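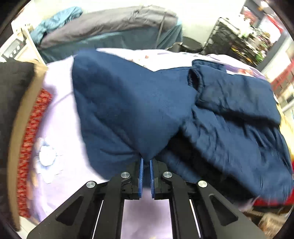

The Drendarix grip with a navy garment between its blue finger pads.

Drendarix wants $69 a month to teach a robot my laundry habits, and I have concerns for the robot. The pitch is that you do the folding yourself with the hand-held grip, 4 evenings a week, and the machine learns from you. So I'm paying to do chores slowly, with two fingers.

Lev Hordiienko, who sells the plan, told me most homes see results in eight weeks. I asked what counts as a result. "A towel," he said.

I like the grip. It pinches cloth well. But for $69 I'd expect a sleeve.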